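Jewelry Self-Inspection Checklist, With Comments

Revised Nov 28, 2021. Replaces the March version, which had fewer comments and was ignored.

For use before any piece leaves the case, goes out on loan or comes home from a wedding. Work under a lamp, over a towel, with the sink drain closed. The drain has eaten more diamonds than any thief.

RINGS

[ ] Prongs. Drag a cotton ball across the setting. If fluff stays behind, a prong is lifted.
Comment: A customer's sweater will also find the lifted prong, but by then you are paying for the sweater.

[ ] Stone movement. Hold the ring to your ear and tap it. No rattle allowed.
Comment: "It has always done that" is not a pass.

[ ] Shank thickness. Look at the palm side, where the wear is. Fail anything that flexes.

[ ] Sizing seam. Check for a visible line or change of color.
Comment: The Sundaram bands are sized at the bottom only. If you find a seam anywhere else, somebody has been creative.
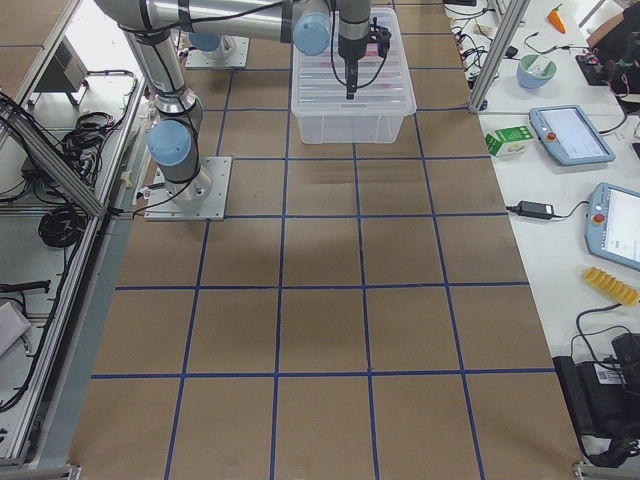

Clear plastic storage box on the worktable.

NECKLACES AND CHAINS

[ ] Clasp. Open and close it 9 times. It should shut the same way on the last go as on the first.
Comment: Do not stop at 7 on the grounds that you get the idea.

[ ] Jump rings. No gap you can see light through.

[ ] Kinks. Lay the chain flat and run it between two fingers.
Comment: Snake chains do not forgive. Once kinked, they go on the repair tray and we all lower our voices.

[ ] Pendant bail. Check the inside for a groove worn by the chain.

[ ] Pearls. Look for slack between the knots. Any thread showing, restring.
Comment: Wipe with a soft damp cloth. No ultrasonic cleaner. This line was added after the event you are thinking of.

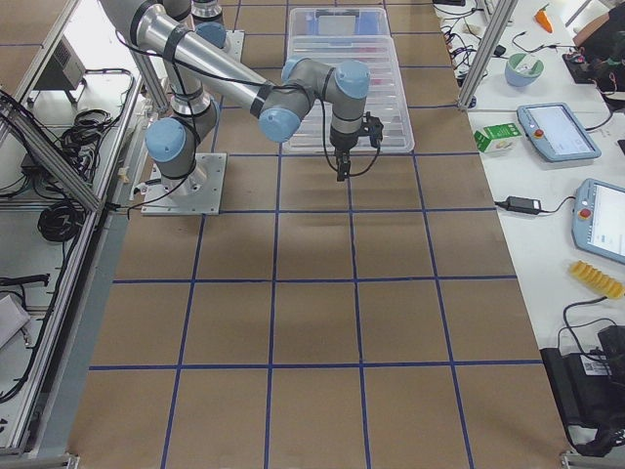
Luludora Bench & Repair Department

EARRINGS

[ ] Posts straight, and firm at the solder joint.

[ ] Backs grip. Hold the earring by the post, back on, and shake.
Comment: The Skornance studs take their own screw backs. Ordinary butterflies will go on, look lovely and fall off at dinner.

[ ] Pair matches. Same length, same color, one left and one right where that applies.
Comment: Yes, this has to be on the list. 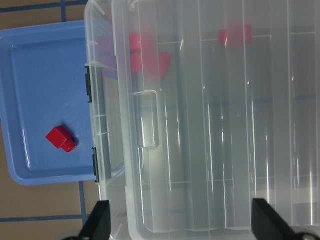 Luludora Bench Notes

BRACELETS AND WATCHES

[ ] Hinge pins flush at both ends.

[ ] Safety catch clicks.
Comment: If you have to persuade it, it fails.

[ ] Tennis bracelets: check every setting, including the ones under the clasp that no one ever sees.

[ ] Charm loops closed. The Ondness charms are heavy for their loops, so look twice.

PAPERWORK

[ ] Tag number matches the log.
Comment: Item 232 was logged as a brooch for most of a year. It is a ring.

[ ] Anything valued over $500 gets a second signature, from a different person. Changing pens does not make you a different person.

[ ] Existing scratches written down before cleaning. Customers develop excellent eyesight afterward.
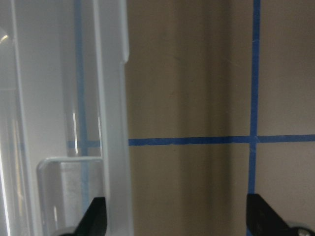
3 min read

CLOSING UP

[ ] Towel shaken out over the bench, gently, and the bench then looked at.

[ ] Loose stones in a folded paper, labeled. Writing "small one" is not labeling.

[ ] Polishing cloth put away clean side in. If there is no clean side, take a new cloth.

[ ] Failed pieces moved to the repair tray with a note saying what is wrong. A sad face on a sticky dot has been tried.

[ ] Drain still closed.

Inspected by: ____________
Second signature: ____________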